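Print this page | E-mail this page
Reading time: 5 minutes

Javmont Knitwear Mending: your questions

Sending things in

What do you mend?

Jumpers, cardigans, scarves, hats, gloves, baby blankets and most other knitted things, whether made by hand or by machine. We also take fleece blankets and throws if the damage is to a seam or a hem. We don't mend woven cloth, curtains, leather or anything with a glued backing.

Do I need to wash it first?

Yes, please. We can't work on an item that hasn't been washed since it was last worn, and if one arrives in that state we will ring you before doing anything. A gentle hand wash is enough. Let it dry fully before you pack it, as a damp jumper in a plastic bag will smell after a day and may come out with marks.

What if I can't wash it because of the hole?

Catch the loose stitches with a safety pin, or run a bit of cotton thread through them, and then wash it by hand. Don't pull the loops together and knot them. We have to undo the knot and the hole is usually bigger afterwards.

How do I send it?

Fill in the form on the Send page, print it and put it in the parcel. If you have no printer, write your name, address and phone number on a sheet of paper with a line or two about what is wrong. Mark the damage with a pin or a loop of bright thread. Small holes under an arm are easy to miss and we would rather not find out about them from your letter afterwards.

Can I bring it in?

Yes. The counter in Brimska is open every weekday except Monday, from 10 in the morning. There is also a drop-off box at the MacRitchie shop, emptied on Friday afternoons. The shop staff can't give prices, so leave a phone number.

Prices and waiting times

How much does it cost?

It depends on the size of the hole, how fine the knitting is and whether we have to match a pattern. We look at the item first and send you a price. If you say no, you pay only the return postage. A plain darn on a thick jumper is the cheapest job we do, and rebuilding a cuff in a patterned yarn is the dearest.

How long will I wait?

Our aim is 10 working days from the day you accept the price. In October and November it takes longer, as that is when people get their winter things out and find the holes. If you know something needs mending, April is a good time to send it.

Can you do it faster?

Sometimes, for a single small repair. Ring and ask. We don't charge extra for this, but we do say no quite often.

Do I pay before or after?

After. We send the bill when the work is finished and post the parcel once it is paid.

The mending itself

Will I be able to see the repair?

On most things, yes, if you look for it. We keep 42 shades of wool in two thicknesses and will pick the nearest, but wool that has been worn and washed for years has faded in its own way and a new yarn rarely matches it exactly. Dark colours are easier than pale ones. If you have any of the yarn left over from when it was made, put it in the parcel.

Can I ask for a repair that shows?

Of course. Tell us which colour you would like, or say that you don't mind. Elbow patches in a contrasting stitch are popular.

Can you mend acrylic and mixed yarns?

Yes. We use acrylic on acrylic, so that the patch washes in the same way as the rest of the garment.

Can you fix something that has shrunk?

No. Felted wool can be stretched a little while wet, but it won't go back to what it was. We can sometimes cut a shrunken jumper down into something smaller, such as a cushion cover or a child's hat.

What about moths?

If there are moth holes there may be eggs. Seal the item in a plastic bag and keep it in the freezer for 2 weeks before you send it, and write "frozen" on the form. Everything with moth damage is kept in a separate room here until it has been checked. Please also look at whatever was stored next to it.

Do you guarantee the work?

If our stitching comes undone within a year, send it back and we will redo it free. New holes next to an old repair are a different matter – the yarn round a hole is often thin as well – and we would give you a fresh price for those.

Looking after knitwear at home

How should I store it?

Flat or rolled, clean, and somewhere dry. Don't hang heavy knits, as the shoulders grow points and the body gets longer. Cotton bags are better than plastic for anything that will be put away for months. 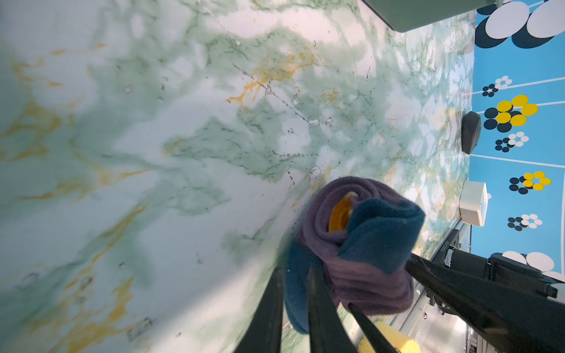
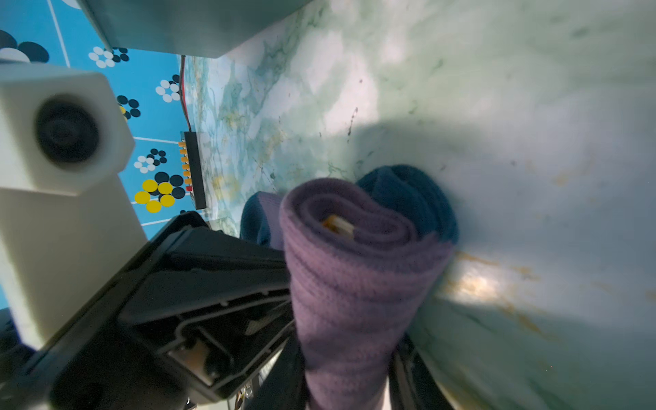
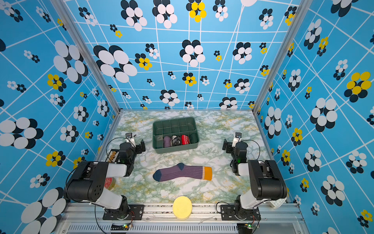
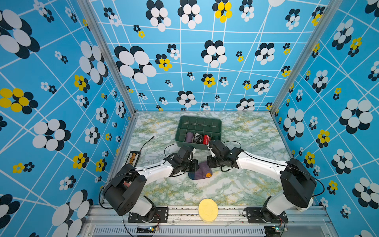 Folding is fine for a drawer you go into every week, but over a whole summer a fold can leave a crease that is hard to steam out of thick wool. Rolling avoids this. Lay the piece face down, smooth it with your hands, turn the sleeves in and roll from the hem up to the neck. Keep it even but don't strain the stitches. The purple knit held upright in the second picture shows the result you want for a scarf or a small blanket, a tight cylinder with the layers going round in a spiral at the end. Stand the rolls side by side in a box and you can find a colour without lifting everything out.

Can I use a tumble dryer?

Not for wool. For acrylic, check the label and use the lowest setting. Drying flat on a towel is safer for both.

How do I get rid of bobbling?

Use a comb or a small battery shaver, with the garment laid on a hard, flat surface. Go lightly and stop when the worst is off. Each time you do it, you take away a little of the yarn.

Do you sell wool or mending kits?

We don't. The yarn we use comes from Drorneo, who sell single balls from their own shop. Take the garment with you if you can, as colours are hard to judge on a screen.

Where can I find my repair number?

On the slip that came with your price. The number has a dash and a letter after it, for example 2,858 is written 2858-K. Please quote the whole thing when you ring, including the letter, as it tells us which shelf to look on.

Print this page | E-mail this page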